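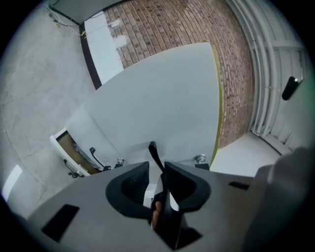
White cabinet with yellow-green tape along the edge of the top.

Bridal Retail and Styling, Unit 4 handout
Reading a gown's skirt: silhouette, understructure and the train

Hi everyone! These are my notes for the skirt unit, tidied up a bit from what I scribbled for the lecture. If you missed class you can mostly get by with this, but please still come to the draping hour, since some of it only makes sense with fabric in your hands.

Last unit we stayed above the waist (necklines, sleeves, boning, all that good stuff). Now we go down. I think skirts get shortchanged in a lot of bridal training. A new consultant learns to say "A-line" and "mermaid" and then stops, and then a bride comes in asking for something "full but not poofy" and the poor consultant pulls nine gowns that are all wrong.

1. The silhouettes we'll use in this course

Every shop has its own words, so for grading purposes use mine.

Sheath. Falls close to straight from hip to hem. Very little underneath. It shows every seam of whatever the bride is wearing under it, so have seamless shapewear in the fitting room before she asks.

A-line. Fitted through the bodice, then widens steadily from the waist. If you measure the hem flat on the table and it's more than 129 inches all the way around, I'd start calling it a full A-line and looking for a petticoat inside.

Ball gown. Gathered or pleated into the waist seam, with real volume starting right there. The seam is doing a lot of work! Check it on every sample when it comes back from a try-on, especially at the side back where people grab.

Fit and flare. Close through the hip, opens somewhere on the thigh.

Mermaid. Close to the knee or just above, then opens hard. Brides use this and fit and flare as if they were the same dress. Ask her to put her hand on her leg where she wants it to open. Works every time for me, or close to it.

Tea length. Ends mid-calf. I know, it's a length and we are pretending it's a silhouette. The sample tags do it too.

2. What's underneath

Turn the skirt inside out. I will say this in every class until you are tired of me. The outside tells you what the designer wanted and the inside tells you how they got there.

Starting from the skin you'll usually find a lining, then maybe a layer of stiff net, then softer tulle, then the fashion fabric. The soft tulle goes over the stiff net so that the net doesn't print through. On cheaper gowns that softer layer gets skipped, and you can see a kind of ridge where the net ends. Feel for it with your palm flat.

Horsehair braid is the springy woven band at the hem. (It's synthetic now, the name just stuck.) Narrow braid gives a clean little roll to the edge, and wide braid gives you those big sculpted waves. If a bride wants her hem shortened and there's wide braid in it, the seamstress has to take the braid off, cut, and put it back, layer by layer. Tell the bride before she buys. The hem price on a gown like that can be a nasty surprise, and it's much nicer to hear it from you in April than from the alterations desk in June.

Petticoats and hoops. A hoop gives you width with air under it, so it's cooler and lighter to walk in than you'd think, but it swings. A net petticoat is heavier and stays put. I wore a three-bone hoop to work for a whole afternoon once to see what it was like and I knocked over a shoe display, so there's your warning about narrow aisles.

3. Trains

We measure from the back waist seam to the end of the train along the center back, on the body or on a stand at the bride's height with her shoes on. Some makers measure from where the fabric first touches the floor. Write down which one you used!! I once ordered a cathedral veil to go with a gown from the Tirinau line using the wrong one of these, and the veil came out shorter than the train. We fixed it, but I had to pay for the rush.

Names, roughly shortest to longest:

Sweep: just brushes the floor.
Court: a little past that, falls from the waist and stays narrow.
Chapel: the one most of our brides pick.
Cathedral: long, wants a big aisle and at least one patient friend.
Royal: anything past cathedral. The longest I've handled was 288 inches and it needed its own folding table and two people to hang it.

A Watteau train hangs from the shoulders or upper back and a detachable train hooks on at the waist. Both are popular with brides who want drama for the ceremony and nothing to trip on at dinner. On a detachable, check how the hooks are anchored. If they're sewn only to the outer fabric, they'll pull. They should go through to the waist stay.

4. Bustles

A bustle gets the train up off the floor for the party. Two families to know.

Over-bustle (you may hear "American"). The train lifts and hooks on the outside of the skirt. Quick to do, easy to explain to a nervous maid of honor. It shows off lace on the train nicely but can look a bit like a backpack on a plain satin skirt.

Under-bustle (or "French"). The train tucks underneath and ties with ribbons. Softer look, kinder to plain fabrics. Takes longer and somebody has to crawl under there. Number or color the ribbon pairs so they match up.

How many points? It depends on weight and width. A light chapel train might be fine with one or three. A beaded cathedral could take 25 ties and I have seen it done, though I felt sorry for whoever was under it. When a point breaks it is nearly always because too few points were carrying too much dress. Put a couple of safety pins in the garment bag, the big ones.

Please have the bride bring the person who will be doing it to the last fitting, and have that person do it twice with you standing back. Filming it on their phone helps too.

5. Movement test

Before you tell a bride a skirt "moves well," have her do these in the shoes she's planning to wear:

Walk forward at a normal speed, then turn around without picking anything up.
Sit on a dining chair (a fitting room pouf is too low and tells you nothing).
Go up two steps.
Hug somebody.
Dance for thirty seconds, whatever dancing means to her.

Mermaid skirts usually fail at the steps. Ball gowns usually fail at the chair, and you can teach her to lift the back layers and sit on the lining. Sheaths mostly pass everything but the hug, where the hem jumps up, and then you see the shoes, so pick nice shoes.

6. The Gosling worksheet

We'll work with four gowns from the teaching rail: the Serach (ivory crepe, detachable train), the Tirinau (lace over tulle), the Gosling (satin ball gown, pockets!) and the Astilell (beaded fit and flare, please wash your hands first). It's called the Gosling worksheet because that gown comes first, but fill in a page for all four.

For each gown I want:

Silhouette, in my terms from section 1
Every layer, in order, skin to outside
Hem circumference at the lining and at the outermost layer
Train length and where you measured from
The bustle you'd recommend, how many points, and a sentence on why
One thing you would warn the bride about

To get you started, the Gosling's outer hem measures 119 inches at the lining and a good deal more on the outside, and I'm not giving you the second number. Keep the tape flat and go a short section at a time, pinning as you go. If your group's number is way off from the next group's, measure again together before you ask me. Half the time somebody skipped a pleat.

7. Talking about it with a bride

Use her words first and yours second. If she says "princessy," ask what she pictures, pull one gown, and let her react. Touch helps more than vocabulary. Hand her the hem so she can feel the weight. I keep one light skirt and one heavy skirt nearby for this and it saves so many try-ons.

Be careful with "flattering." I've mostly dropped it. I say what the skirt does: it opens at the knee, it adds width at the hip, it makes a long line down the front. Then she decides if she likes it.

And price. If the skirt needs work, say so in the fitting room while she's still in the gown, with the likely extras written down: hem, bustle, any petticoat. Some brides will walk. More of them come back.

For next time

Finish the worksheet, and bring a pair of heels or flats you can measure in. We start on veils, so look over your notes on comb placement from Unit 2. Cotton gloves are in the drawer by the mirror if you're handling the Astilell outside class, and please hang it by the loops, never by the straps.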